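Parallel fingers vs. soft fingers for bedside stuff — which would you keep?

mghasemi
Hi all, and sorry in advance for the length, my kids say I can't write a short email either. I've been going back and forth between two sets of fingers for our bedroom tasks (fetch the remote, put the remote back, tidy what's on the nightstand) and I would dearly love some opinions before Saturday, when I have to hand one set over to the other team. Set one is the stiff black tapered pair with the triangular cutouts. Set two is a softer pair from Clikholm that wraps around things a bit. Same arm, same wrist camera, same controller for both.

Head camera first, then the wrist camera with the stiff pair: 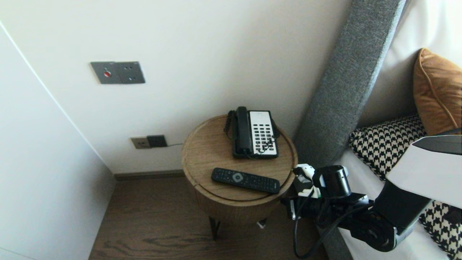
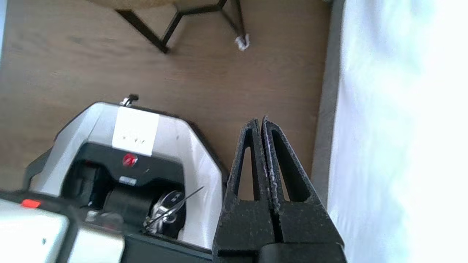
My totals so far are 90 tries with each set, all on the remote. The stiff pair dropped it 20 times, nearly always when it came in on the long side and the thing rolled out. The soft pair dropped it less, but oh my goodness, it is slow, and it likes to press three buttons on the way up. I'm leaning soft anyway. Talk me out of it?

dalisay_dan
Happy to try! Keep the stiff ones. I ran a pair shaped like that for most of a year and they were wonderful once I stuck a thin strip of grippy tape on the inside faces. Bare fingers on a bare remote is asking a lot of any gripper, and I suspect you're comparing surfaces more than you're comparing fingers. Tape them and run your 90 again.

vaida_k
I have to disagree with Dan a little, much as I love him. Tape is fine for a week and then it peels at the tip, and you spend your evenings picking glue off with a fingernail. We logged 1228 picks at Skeltlow before I gave up on it. How wide do your fingers open, Mahnaz? If you can get around the remote across its short side, the stiff pair should be fine bare, and what you need is a better approach angle from the controller.

mghasemi
Wide enough for the short side, yes, with a little to spare. The trouble is that the planner picks the long side whenever the remote is lying diagonally, and I haven't had the heart to dig into that code — it was written by someone before me and it is not friendly.

dalisay_dan
Vaida, your tape was terrible tape, I told you so in February :)

vaida_k
It was YOUR tape, Dan.

devville_bot
What about the phone? Has anybody tried lifting a handset out of its cradle with the soft pair? I'd worry about that coiled cord pulling back.

mghasemi
Not yet, it's next on my list. I'd guess the soft ones will slip, but I've guessed wrong all month. I'll tape the stiff pair tonight and post new numbers.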